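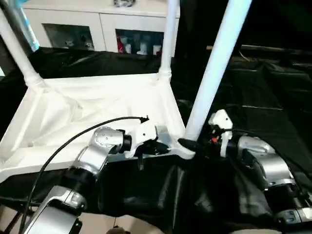

Audrey-Anne Simard：布先别急着绷紧，我那张第一次就是绷得太死，放上去的东西一碰就往四边滚，后来拆下来重新缝了一遍边。你管子定了哪种没有？

搜索帖子　请输入关键词　高级搜索

手工与收纳区 › 布衬浅框加立管，晾花草用，布松紧和管脚怎么处理

Themis Zervas　发表于 2026年10月14日

管子定了，白色塑料的，粗的那种，底下一段带一圈一圈的棱。把情况从头说一下，前面那个旧帖太乱，有人说看不明白。

我要做的是一个晾东西的浅框，长方形，框里衬一层白布，布上晾薰衣草、洋甘菊、切好的橘皮之类。框边立一根管子，管子上头以后横一根细杆，挂成把的草。平铺的和吊着的放在一处，不占两块地方。框子是在 Toddale 的旧货市场买的，牌子是 Umetti，店家说原来配的是网面，网面早没了，所以我自己换成布。布是 Pavlović 的棉布，买的时候只剩白色。

现在有三件事拿不准。

一是布。我留了余量，放上去中间往下坠，有褶。坠一点我觉得可以，东西会往中间聚，不会掉出去。可是聚在一起又干得慢。想听听用过的人怎么说。

二是管脚。带棱的那一头朝下还是朝上。朝下的话，棱能卡住一点，可是脏东西也容易积在棱缝里，晾草掉的碎末特别细，刷都不好刷。朝上的话，横杆可以绑在棱上，不打滑，底下却是光的，站不稳。

三是垫底。我整个桌面铺了黑色的料子，碎末掉上去一眼就看见，收的时候提起四角一兜就走。家里人嫌黑的难看，想换米色。

框子加布加管子，连运费一共花了673，超了预算，所以不想再添大件。能用手头东西解决的最好。

――――

橘皮老王

先说布。坠着晾是可以的，得看晾什么。花头、碎叶子坠一点没关系，勤翻就行。橘皮不行，橘皮叠在一起，中间那几片过两天摸着还是软的，外圈的已经脆了，收罐子的时候混在一起，过阵子整罐返潮。我吃过这个亏，一罐都倒了。

橘皮我现在单独用竹匾，不上布。

――――

青石巷

不同意楼上。橘皮上布没问题，是你切得太宽。切成细丝，布面松一点紧一点都一样干。我从八月晾到现在，用的就是松布，没有一次返潮。

另外，棉布要先下水煮一遍再用。新布上面有浆，浆不去掉，布本身就不吸水汽，还有味道，洋甘菊那么淡的东西很容易串味。

――――

橘皮老王

回青石巷：切细丝的泡茶不好看，我家要送人的，得切宽的。各家用处不一样。

煮布这条我同意。

――――

慢火炖

管脚的问题我说两句。带棱的朝下，没有争议。你那个管子长，上面还要挂东西，重心本来就高，底下光面等于踩在冰上。碎末积在棱缝里，拿旧牙刷蘸点白醋刷，十分钟的事。

不过光靠棱站不住，得有个东西套着它。你底下有没有座子？

――――

Themis Zervas

回慢火炖：旁边那个白色的架子上有个圆口，像个杯子口一样伸出来，口朝斜上方。我想过让管子借这个口，还没有定。口是斜的，管子一靠就跟着歪，横杆也就不平了。

回青石巷：布没有煮过，只过了一遍清水。今晚拆下来煮。请问煮多久，要不要放盐？

布拆下来以后框子是空的，我顺便把边量了一遍，四条边有一条稍微往里收。卖家没说过这件事，可能是以前压过。量完我又把几种摆法试了一下。
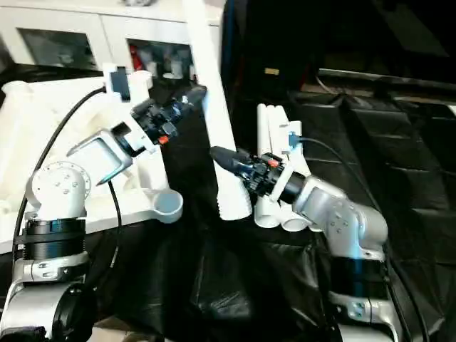
试下来的想法是，管子下端直接落在桌面上，重量由桌面吃，架子只管它不倒。这样横杆平不平，靠上头那个绑法来调，底下就不折腾了。绑法我打算用粗棉绳打两道，中间垫一小块旧毛巾，绳子不会顺着管子往下溜。

还有一个顾虑，管子落在铺底的料子上，时间长了会不会把料子磨破。慢火炖要是试过请说一声。

――――

青石巷

煮布：水开了放进去，小火，十五到二十分钟，放一小把食用碱，不放盐。煮完水是黄的，正常，倒掉再过两遍清水，直到水不滑手。不要用洗衣液，香味洗不净。晾的时候把布边扯平，不然干了以后边是波浪的，上框费劲。

煮过的布会缩，这点要算进去。你留了余量，缩完可能刚刚好，也可能反而紧了。先煮再缝边，次序别弄反。

――――

慢火炖

会磨破，垫一块东西就行。我用的是喝水杯子底下那种软木垫，一块就够，磨坏了换。别垫硬的，硬的滑。

管子落桌面，架子只扶，这个思路可以。但是“只扶”的那个口别太紧。热天塑料会胀，口太紧拔不出来，我有一回把口都拔裂了。留一点缝，缝里缠一圈布条。

――――

一只纸箱

我提个不同意见，可能不招人喜欢：为什么一定要立管？浅框本身放在窗边，草把挂在窗帘杆上，效果一样，少一根管子少一堆事。我看你三个问题里有一个半都是管子惹出来的。

――――

Themis Zervas

回一只纸箱：窗帘杆试过。我家窗朝西，下午太阳直晒，薰衣草两天就褪成灰的。浅框我放在里屋，背光，有穿堂风，但是里屋墙上不让打钉子，房东写在合同里了。所以才想到立管。

管子也不贵，整笔钱里大头是框子。

――――

一只纸箱

那就明白了，租房的话立管说得通。收回一半。

另一半还保留：挂满了的草把比你想的沉，刚剪下来的鲜薰衣草水分大，一把一把加上去，人走过带一下就倒。我建议挂的时候两边对称着挂，这边一把那边一把，别图省事先把一边挂满。

――――

Audrey-Anne Simard

补充一下我前面说的布。我重新缝边以后是这么做的：布比框子每边多出一掌宽，折两折缝一条通道，通道里穿棉绳，绳头从一个角出来。要紧就抽绳，要松就放绳。晾花头的时候松一点，晾橘皮叶片的时候抽紧，一块布两种用法。橘皮老王和青石巷说的两种情况都能对付。

缝通道的时候角上不要缝死，四个角都留一个小口，不然绳子走到角上就卡住，抽不动。我第一块布就是角缝死了，只有靠近绳头的两条边能抽紧，对面两条还是耷拉着。

――――

橘皮老王

这个办法好。请问绳子用多粗的？细的我怕勒断，粗的又怕通道里走不顺。

――――

Audrey-Anne Simard

用的是捆粽子的那种棉绳，两股搓在一起。通道宽度大概两指。穿的时候拿一个大号安全别针别在绳头上，隔着布往前推，比拿筷子捅快。

绳子也要煮，和布一起下锅，不然布缩了绳没缩，或者反过来。

――――

米汤

说说垫底颜色。我站黑色。我晾洋甘菊，黄的白的碎末掉在米色桌布上根本看不见，等看见的时候已经被踩得满屋都是。换成黑的以后，每天收的时候看一眼就知道哪里要扫。难看是难看，客人来了收起来就是了。

唯一的毛病是猫毛。我家是白猫。

――――

青石巷

垫底我站米色，理由是黑色料子有的掉色。我第一块黑桌布，橘皮汁滴上去，擦的时候抹布都黑了。垫底不挨着吃的东西，按说没事，可是提起四角一兜的时候，碎末全和它蹭在一起，那些碎末有人还要留着做香包。

如果一定要黑的，先拿湿白布使劲擦一个角，看掉不掉色。

――――

Themis Zervas

擦了，白毛巾上没有颜色。碎末我不留，直接倒进花盆。那垫底就不换了，家里人那边我去说。

布煮好了，水果然是黄的，比我想的黄得多，还有一点浆糊味。现在挂在浴室里。没有缝边，听青石巷的。

绳子通道我准备照 Audrey-Anne Simard 说的做。家里没有缝纫机，手缝，估计要缝几个晚上。针脚密还是疏？

――――

Audrey-Anne Simard

手缝的话用回针，不用太密，通道受力主要在折边那条线上，线用双股。角上的小口两头各多缝几针，那里最容易豁开。

――――

蓝门牌

路过问一句，Makine 那种折叠三脚晾架有人用过吗？看着也是一根立杆加一个盘，现成的，省得自己弄。

――――

慢火炖

用过一个夏天。盘太小，晾一次够喝三天的。杆子倒是稳，三个脚叉得开，占地方，夜里起来踢过脚趾。想省事可以买，想晾得多还是自己做。

――――

米汤

我也用过 Makine 的，和慢火炖感觉不一样。我只有一个人喝，盘子够用，收起来往门后一靠就行。三脚踢到脚这件事有同感。

――――

橘皮老王

现成的网面我不喜欢，网眼大，洋甘菊花头干了一缩就漏下去。拿来晾橘皮倒合适。要是能只换布不换架就好了。

――――

蓝门牌

谢谢各位，那我先看看自己的量再说。我家只有一小丛薄荷，可能连盘子都用不上，倒挂一把就够了。

――――

一只纸箱

薄荷别倒挂太多，叶子挨着叶子会发黑。拿皮筋捆，一把五六枝，皮筋比绳子好，枝条干了变细，皮筋会跟着收，绳子一松整把就掉下来了。楼主挂薰衣草也一样，用皮筋。

――――

Themis Zervas

回来更新一下。边缝完了，四个角都留了口，绳子穿过去很顺。煮完布确实缩了，长的那边缩得多，宽的那边几乎没动。幸亏没有先缝。

那条往里收的边没有修。布抽紧以后那条边旁边会有一道斜褶，松着的时候看不出来。我打算就让它斜着，反正晾花头居多。橘皮按老王说的单独放，我家有一个旧竹匾，底破了一点，用布补了一块。

管子现在是带棱那头朝下，脚下垫了软木垫，扶的地方缠了布条。横杆绑好以后用水杯放在上面试过，往左低一点点，又松开重绑了一次。绑横杆最好有两个人，一个托着一个打结，我一个人用肩膀顶着打的，打了三回才算平。

今天挂上去第一批，薰衣草，皮筋捆的，左右对着挂。框里铺的是洋甘菊，一层，没有叠。

――――

青石巷

洋甘菊头两天早晚各翻一次，用手掌轻轻推，不要抓，抓了花瓣掉。三天以后一天一次就可以。判断干没干，掰开花托看里面，外面花瓣脆了不作数，花托里头还是绵的就接着晾。

――――

橘皮老王

竹匾补布的那一块记得朝下放，朝上放橘皮的糖会粘在布上，揭的时候连丝都扯下来。

――――

Themis Zervas

已经粘了两片。刚翻过来。

――――

米汤

问楼主，整个框子加管子搬动的时候怎么办？我家里屋也要铺床睡人，晾到一半得挪地方。

――――

Themis Zervas

管子先抽出来，草把连横杆一起取下，放在床上或者椅背上，然后两个人抬框。布坠着反而好抬，东西往中间走，不往外撒。抽紧的时候抬，花头滚得到处都是，刚才我就撒了一小片。所以要挪之前先放绳，放松了再抬。

――――

米汤

先放绳这个记下了。我原来是盖一条毛巾在上面再抬，毛巾上沾一层，抖半天抖不干净。

――――

慢火炖

横杆上的草把，干透了再动它的时候在底下接个袋子，薰衣草粒碰一下就落。我套的是旧枕套，连杆子一起罩进去，在里面搓，粒全在枕套里，枝子抽出来扔掉。

――――

青石巷

枕套也可以煮一下。

――――

一只纸箱

青石巷什么都要煮。

――――

青石巷

入口的东西，煮一下放心。各人各习惯，不煮也没人管。

――――

Audrey-Anne Simard

楼主的绳子放松以后，绳头有没有地方固定？我那块开始没有固定，放松了绳头自己往通道里缩，缩进去就得拆线往外掏。后来在绳头上穿了一颗大木扣，比口子大，就缩不进去了。

――――

Themis Zervas

没有固定，现在是打了一个大结。木扣家里有，旧大衣上拆下来的，明天换上。

这个帖子浏览已经3462次了，没想到晾点花草有这么多人看。后面有人私信问布的尺寸，我统一写一下：按框子外边量，每边多一掌，煮完再裁一次边，然后折。不同的框子不一样，别照抄我的数。管子长短看你横杆上挂多长的草，草把最下面离布面留出一个手掌站起来的高度，不然翻花头的时候老碰到。

――――

蓝门牌

又来了。薄荷捆了两把，皮筋，挂在厨房门把手上。一把已经卷边了，另一把靠墙那面还是绿的，是不是要转一转？

――――

一只纸箱

转。每天顺手转半圈。厨房油烟大的话换个地方，薄荷吸味。

――――

蓝门牌

换到走廊了。

――――

Themis Zervas

洋甘菊收了第一批，从铺上去算起将近11天，中间有几天下雨，我们这边潮，比青石巷说的要慢。花托掰开是干的，装了一小罐，还留了一点在布上再晾一晚，对照一下。

布上有几块黄印子，洗了一次淡了些，没有全掉。准备下一批之前再煮一回。薰衣草还挂着，靠里面那几把偏软，我把它们换到外侧去了。

――――

橘皮老王

黄印子不用管，我的竹匾都成褐色的了，照用。罐子里放一小包炒过的米，吸潮，一个月换一次。

――――

米汤

炒过的米要放凉再包，我有一次性急，热着包进去，盖子上全是水珠，那罐只好重新倒出来晾。

――――

Themis Zervas

米在锅里了，等它凉。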